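My mother-in-law has a theory that every appliance in the house is just a maid who only learned one thing. The toaster knows toast. The dishwasher knows dishes, provided you rinse them first, carry them over, line them up and take them all out again afterwards (so who is really doing the dishes, she would like to know). I thought about her all week, because I have been reading far too much about kitchen robots and whether one of them is ever going to come and put my bowls away.

It started with Leonie Sutter, who I have known since our kids were in the same swim class, and who sent me a link back in June with the words "finally!!" and nothing else. It was a long article about robot arms learning chores, and I read the entire thing standing up, with a pan soaking. I have been hooked ever since. I watch the clips at night the way other people watch baking shows. My husband has asked me to please turn the sound down.

Now, the thing I have learned is that the jobs I find hard and the jobs a machine finds hard are completely different jobs. I hate scrubbing the oven. I don't mind putting a bowl in a drawer, I don't even know I'm doing it, I'm usually on the phone. But think about what goes into it! You have to find the handle, pull the drawer without dragging half the counter along, hold a bowl tightly enough that it stays put and gently enough that it doesn't crack, and then let go at the right moment. And a real kitchen counter is never clear. There's cereal, there's a towel over something, there's a mug somebody left by the wall.

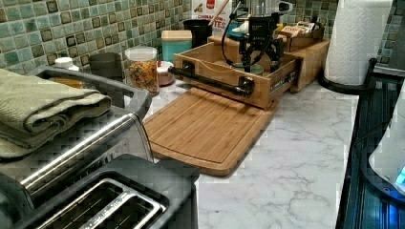
Robot gripper at the drawer, with a small green bowl inside.

I could look at that one for a long time. It's such an ordinary counter, the cinnamon cereal and the paper towels and the cutting board, and I do love that sea green tile. The pipe handle on the drawer looks like a nice easy thing to grab, too. Mine are little round knobs that even I lose hold of when my hands are soapy.

So, can they do it yet? My feeling is: one drawer, yes, on a good day, with a lot of patience. A whole kitchen after a Sunday dinner, no. I wrote to Roswitha Pfister, who spent years on the packing floor at Reisinger and knows more about machines than anyone else I can pester, and she wrote me back two full pages, bless her. She said the arms on her floor could close 500 cartons without a hiccup as long as every carton was the same, and then one would come down the line with a bent flap and everybody had to stop and wait. "Your kitchen is all bent flaps," she wrote. I read that out loud at dinner and nobody argued.

I'd still take one, mind you. I'd let it have the one drawer and I'd do the rest, and if it took ten minutes to put away a cereal bowl I would just go sit on the porch. Leonie wants hers to fold fitted sheets, and I told her to get in line. The pan, by the way, is soaking again.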